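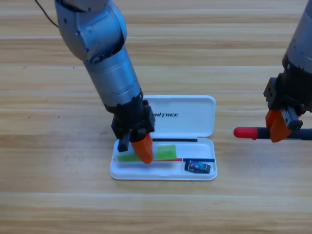
March

Posted by Edith Chávez

I have been meaning to write about pens for longer than I care to admit, and every time I sat down to do it I couldn't find one that worked. My house has always had plenty of pens. They lived in the mug by the phone, in the bottom of three different handbags, in the drawer with the takeout menus, and in the pocket of a winter coat I only wear when it snows. What I never had was a place where a pen was supposed to go back to. So this month I finally took it on, and most of the answer was a plain white pen case, the kind that opens flat so the lid lies down behind the tray and you can see what you've got. A green sticky note goes at the left end of the tray, and a marker with a red cap is usually the first thing anybody reaches for, so those two things decided how I arranged the rest.

I should back up a little, because the case came at the end and the sorting came first. I started on a rainy afternoon with a pot of tea and a big sheet of scrap paper, and I tested everything. Every ballpoint, every marker, every one of those fat highlighters from the bank. You draw one good long line, and if it skips you draw a second one, and if it skips again you say goodbye. I was very soft-hearted at the beginning and gave some of them four or five chances (there was a purple one I had written a lot of birthday cards with), but by the second cup of tea I had hardened up considerably. When I was done I counted what was left, which came to 21 pens that wrote properly. I was pleased with that for a minute, and then I thought, what in the world does one woman need with 21 pens?

My neighbor Todor Golob came by while I was in the middle of it, to return a casserole dish, and stayed for an hour. Todor taught drafting for years and he has opinions about markers. He says you should store them lying down, always, so the ink doesn't all run to one end, and that standing them up in a mug is how you ruin them. I told him my mother kept hers in a jelly jar for my entire childhood and he asked me, very gently, whether they ever worked. Well. They did not, now that I think about it.

So the mug was retired from pen duty (it's holding wooden spoons now and looks much happier) and I went looking for something flat. I tried a zippered pouch first, a canvas one from Arov that I bought at the stationery shop downtown. It's a nice pouch, nicely sewn, and I'm keeping it for my crochet hooks, but with a pouch you can't see a thing. You end up feeling around in there like you're hunting for a mint in church. Then I borrowed a tin from my sister with a hinged lid, and the lid wouldn't lie down. It stood straight up between me and my paper, and twice it came down on my knuckles.

A shallow tray with a lid that folds all the way back turned out to suit me much better. You open it on the table, and everything is right there in front of you. I don't fill it up, either. Mine gets two black pens, one blue, a pencil, a small eraser and the red marker for the calendar, and the others went into a box on the closet shelf to wait their turn.

The sticky note was a bit of an accident. I'd been using one as a bookmark and dropped it in the tray while I was cleaning up, and the next morning I wrote the grocery list on it, standing there in my slippers – and I've kept one in there ever since. I know people keep their lists on their phones. I have tried it. I get to the store and somehow I'm reading a message from my cousin and I come home without onions.

The only rule in the house now is that whatever comes out of the case goes back into the case before supper. My husband has been pretty good about it. He did walk off with the blue one to do the crossword, and it was missing for two days, and I found it in the garage next to the birdseed. We had a short talk.

Todor wants me to try a set of drafting pens from Volter that he swears by, and he's promised to bring one over so I can have a go with it before I spend any money. I'll let you know how I like it. After that I think I have to face the drawer with the takeout menus, which still has batteries in it, and birthday candles, and a key that doesn't fit any door we own. If you have a system for batteries, please tell me in the comments, I would love to hear it.

21 comments
1,584 shares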